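Mudik Countertop: simulated gripper comparison set

README, last edited Oct 4, 2019 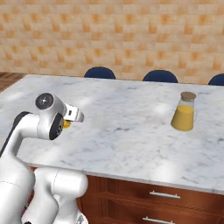

Kitchen scene, rendered. Small yellow object held over the near side of the worktop, corked jar further back.

What this is

Mudik Countertop is a set of simulated pick and place episodes, recorded to compare two gripper models and two controllers on the same arm in the same kitchens. It holds 1,480 episodes across 46 scene layouts. Everything in it is rendered. There is no real robot footage in this release.

We made it to answer a fairly narrow question at Ziltell: does a change of fingers matter more than a change of controller when the object is small and the worktop is hard and polished? The set can be used for other things, but please read the known problems first.

Grippers

busetti_a - parallel fingers, angled pads. The default in all configs.
busetti_b - same hand body, longer straight pads. Heavier at the tip, so the wrist gains were retuned for it.

Both models share one mounting frame, so you can swap them by changing a single line in the config. The collision meshes are simplified. The visual meshes are not, and the two can disagree by a few millimetres near the fingertips.

Controllers

joint_pos - joint position targets at a fixed rate.
lambrakis - Cartesian impedance controller, written by Charalambos Pappas. Stiffness is set per episode and stored in the episode header.

Do not mix the two when training unless you convert the actions first. The script convert_actions.py will do it in one direction only, from lambrakis to joint_pos. Going the other way loses the stiffness values and we have not found a good way to fill them in.

Scenes

Each layout is a kitchen with a worktop the arm can reach. Worktop material, wall tiles, cabinet fronts and chairs are varied between layouts. Containers such as jars and bottles are placed as distractors or as goals depending on the task. Liquids are solid meshes with a tinted material. They do not slosh or pour, and tilting a jar will tilt its contents with it.

Lighting comes from above in every layout. We tried side lighting in an earlier build and dropped it, as the shadows under the fingers became too noisy for the depth pass.

Tasks

lift - raise the object clear of the worktop and hold it.
place_near - set the object down within a given distance of a container.
slide - push the object along the surface with closed fingers.

The success flag is computed from object pose at the end of the episode. It takes no account of how the object got there, so a lucky bounce counts as a success. Feven Gidey went through the place_near episodes by hand and added a second flag, clean, for the ones where the object was released under control. Use clean if you are comparing grippers. The lift and slide tasks only have the automatic flag.

Files

episodes/ - one folder per episode, with RGB and depth frames, joint states, actions and a header
layouts/ - scene descriptions
configs/ - gripper and controller settings
scripts/ - loading, replay and conversion
splits/ - train and test lists

Frames are saved at 30 per second. Joint states are logged at the controller rate and need resampling to line up with the frames. The loader does this by default. Pass --raw to turn it off.

Splits

The test split is by layout, so no kitchen appears in both lists. If you make your own split, keep to this. Neighbouring episodes in one layout are very alike, and a random split gives scores that are far too good.

Known problems

- 28 episodes with busetti_b have the fingers sinking slightly into the worktop at contact. They are listed in splits/penetration.txt and left out of both splits.
- Friction on marble is set too high. Slide episodes on marble should not be compared with slide episodes on wood.
- Small objects are often hidden by the fingers from the main camera. Depth does not help much here. Object pose is in the header if you need it.
- Glass is missing from the depth pass in some layouts and solid in others. This depends on the material version and will be fixed in the next build.
- The replay script drifts on long slide episodes when run with a different physics step from the one in the config.

Not suitable for

Tuning force limits for a real hand, or any work on transparent objects. Contact forces are logged, but we have only used them to spot bad episodes and have not checked them against hardware.

Changes

0.3 - clean flag added, bad episodes moved out of the splits, wrist gains for busetti_b retuned and affected episodes recorded again
0.2 - lambrakis controller added
0.1 - first internal build, joint_pos only

Contact

Questions about the controller go to Charalambos Pappas. For labels, splits and missing files, write to Feven Gidey and include the episode number and the build version from the header.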